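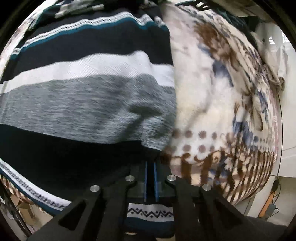 Voltum FS-3 fabric shaver: long-term review

Reviewed after one winter of use on knitwear, blankets and one upholstered chair. Unit purchased at retail.

Pilling on knits is a fibre problem before it is a tool problem. Short staple fibres work out of the yarn under abrasion, tangle, and stay anchored to the fabric by a few longer ones. Wool pills tend to break away with wear. Acrylic and polyester blends hold on to theirs, as the anchor fibres are stronger, and those are the garments for which a powered shaver is worth owning.

The FS-3 is the mid-size model in Voltum's range. It has a rotating three-blade cutter behind a perforated steel guard, a rechargeable battery and a clip-on lint chamber. A collar around the guard sets the standoff height in 3 steps. My reference for comparison is a Kilari corded shaver, now discontinued, that I have used for several years.

Cutting

On flat jersey and fine-gauge knits the FS-3 clears pills in two passes at the middle setting. The Kilari needed three or four. Guard holes are graded in size from the centre out, and the larger outer holes pick up long fuzz that the older machine only flattened.

Ribbing and textured stitches are harder. At the lowest setting the guard rides on the ridges and leaves the channels untouched; pressing down to compensate is how holes get made. Stretch the fabric lightly over a firm surface and work parallel to the rib. Stranded colourwork needs the highest setting, with the reverse side checked first for long floats. Mélange greys hide pills well, so run a palm over them before deciding they are done.

I put one nick in a loose cuff, at the lowest setting, with the fabric unsupported. The manual warns against exactly this on page 10.

Battery and noise

Voltum does not publish a run time. Mine will do four adult jumpers on a charge, after which the motor slows noticeably before cutting out. It cannot be used while charging, a poor decision for a tool that people tend to bring out once a season and find flat. Noise is a steady mid-pitched whine, less harsh than the Kilari.

Lint chamber

Too small. It fills on a single heavily pilled blanket, and once full it sheds lint back through the guard. The clip is positive and has not loosened. A cleaning brush is supplied, though an old toothbrush does the job better.

Parts

Replacement blades are sold singly under part number 1576. The guard is not sold separately, so a dented guard means a new head assembly. Derek Pearce at the repair shop where I bought the unit tells me dropped guards are the most common fault he sees on this model – a blade will mark a dented guard within minutes.

Alternatives

The Kjærgaard comb has no motor and costs far less. It is slower, and on lambswool and cashmere I still prefer it. The Viston Pro cuts faster but weighs roughly 400 grams, and my wrist noticed by the second garment.

Verdict

Recommended for synthetic blends and household blankets. Buy a spare blade at the same time. For a wardrobe that is mostly pure wool, the comb is enough.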